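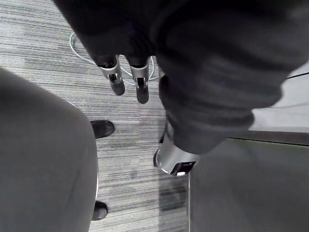
I have strong feelings about where small things live. My friend Phyllis Gosling says a towel is a towel and you can throw it wherever, and I love her, but no! A towel belongs on a bar, spread out flat so the air gets at it, and I will refold a bunched one in anybody's house.

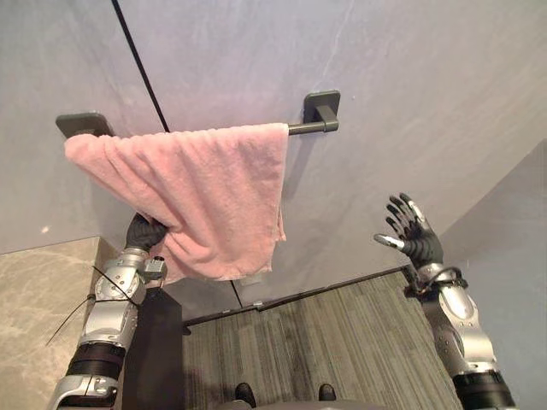 Baskets are the other thing. One basket with a lid, on a little side table, and the odds and ends go in there. I've spent way more than 2 evenings arguing this with Phyllis (she likes open shelves – all that dust).

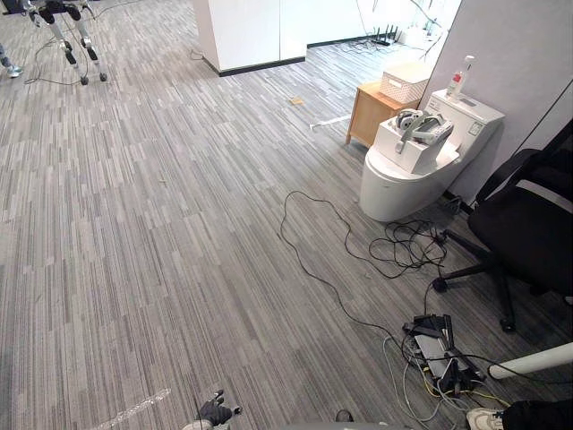
And please, keep the toilet tank from turning into a shelf. Mine held 70 dollars' worth of lotion last December and I couldn't lift the lid without moving it all. Toothpaste goes by the mirror, near where you brush. I don't care if it stands up or lies down, as long as I can find it half asleep at six in the morning. 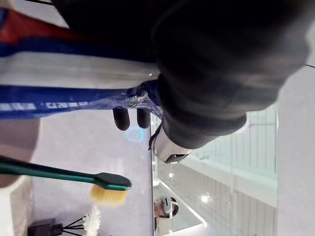 Probably the toothpaste, with the mirror close by.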